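Hultent Sterling Silver Cuff with Inlaid Stone

Perkent Jewellery uses cookies to keep your cart and remember your currency. By continuing to browse, you accept our use of cookies. Accept / Manage settings

The Hultent cuff is a wide bracelet in solid sterling silver with a channel of hand-cut stone set flush along its upper face. It is the largest piece in the Fistier range and is made to order in the Perkent workshop. Customers may choose jade, lapis lazuli or black onyx for the inlay. The silver is supplied in a satin finish unless a polished finish is requested at the time of order.

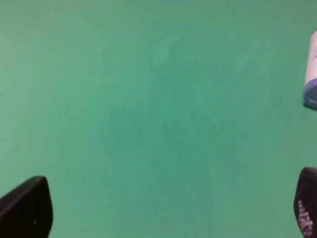

Each cuff is formed from a single length of sheet, with the channel walls soldered in place before the stone is cut. The pieces of stone are fitted individually, bonded, and then ground level with the metal. Natural stone varies in colour and pattern, and the cuff you receive will differ in these respects from any other in the range. Variation of this kind is not regarded as a fault.

The inside of the cuff carries the maker's mark and the sterling stamp. An engraving of up to nine characters may be added beside the mark at no extra charge. Engraved pieces cannot be exchanged.

Sizing

The Hultent is offered in small, medium and large. To find your size, measure the wrist just above the bone with a soft tape and compare the result with the chart supplied with your order form. The opening may be adjusted slightly by the workshop. Customers are asked not to bend the cuff themselves, as repeated flexing will loosen the inlay. 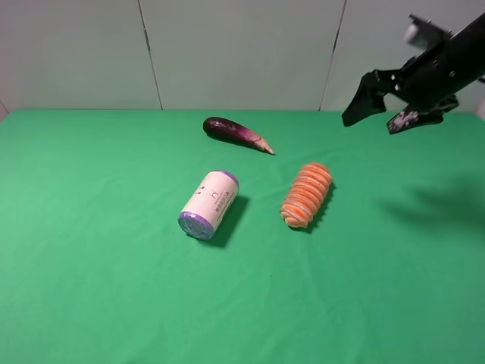 Related pieces

The Szénási pendant and the Szénási ring share the same channel setting and may be ordered in matching stone. Where a matching set is required, all items should be placed on one order so that the stone can be cut from the same piece of rough.

Care

Wipe the cuff with a dry, soft cloth after wearing. Do not use silver dip, ultrasonic cleaners or steam, all of which may damage the stone or the bond beneath it. Remove the cuff before swimming or applying perfume.
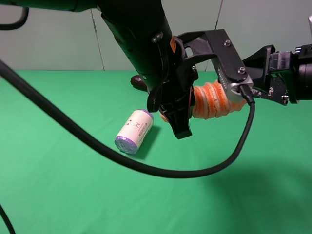

Price and delivery

The Hultent cuff is priced from $500, including tax. Please allow five weeks for making. Orders are sent by insured post, and a signature is required on delivery. The workshop closes for part of July each year, and orders received during the closure are started on its return.

Repairs to the inlay are carried out free of charge for the first year. A quotation is provided for later work.

Contact us | Shipping and returns | © Perkent Jewellery | Back to top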